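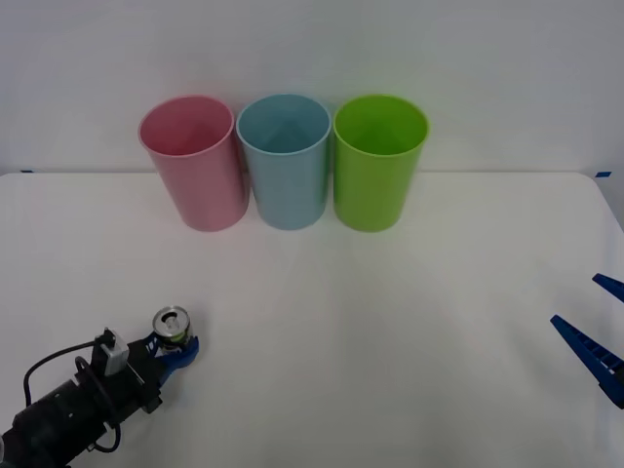 Tuesday, dye bench, after lunch

Right, picking up where I left off with the madder. The Jakodon fleece is scoured and mordanted and I've finally stopped fiddling with the alum. I weighed out 200 g of dry fibre this morning and it went into the big pot before ten, so by the time anyone reads this it'll be hanging over the bath in the back room. Please don't squeeze it! I know it's tempting.

The first bath was a let-down, I'll admit. I was hoping for that brick red we got off the Bullaston roots in May and what came out was a sort of tired salmon. Nice enough if you want salmon. I think I let it get too hot. The pot thermometer was sitting against the side and reading low, and by the time I'd moved it into the middle the liquor was well past where madder likes to be, and you get all the browns and yellows coming through at that point. So the second bath was slower, lid on, heat right down, and I sat with it and did my invoices (dull, but it kept me in the room).

Second bath is much better. Proper warm red on the tips, a bit lighter nearer the cut ends where I suspect there's still some grease. I pulled a lock out every so often and pegged it on the string, and there's a lovely run of colour there now if you want to compare. Label is on the peg, not on the wool, after last time.

Chalk: I put a pinch in the second bath and none in the first, so I've changed two things at once, which is silly of me and means I can't say whether it was the chalk or the heat. Our water's soft enough that I'd bet on the chalk doing something. Needs doing again properly with the heat kept the same.

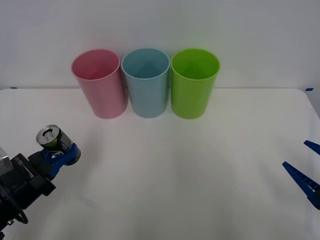

Pink, blue and green cups on the white table.

Next bit is the weld, which I'd been putting off. The dried stuff from Plendon smells like old cabbage once it's simmering and I'd run out of excuses. Chopped it small, soaked it overnight, strained it through the muslin twice. The liquor looked like weak tea and I nearly tipped it away, but then the test skein came up such a sharp yellow that I laughed out loud. Skein no. 318 in the swatch book, have a look. It's on the Nikolovski yarn, the fine two-ply, and it's taken the colour far more evenly than our own handspun ever does.

I overdyed half of that skein in what was left of the indigo vat. The vat's nearly had it, pale and a bit sulky, but 3 quick dips gave a soft grassy green and I like it more than the dark ones. One end has a blotch where it was touching the side of the bucket. My own fault for rushing.

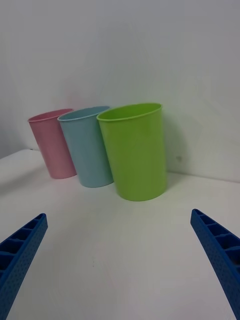 To do next time

Madder again, same weight of fibre, same heat, chalk in one pot and none in the other.

Feed the indigo vat or give up on it and start a fresh one. I'm leaning towards fresh.

Rescour the leftover fleece, hotter this time and with more soap, and see if the cut ends behave.

More muslin, and pegs. We're down to the ones with no spring in them.

Save the weld liquor in the lidded bucket, there's another skein in it at least.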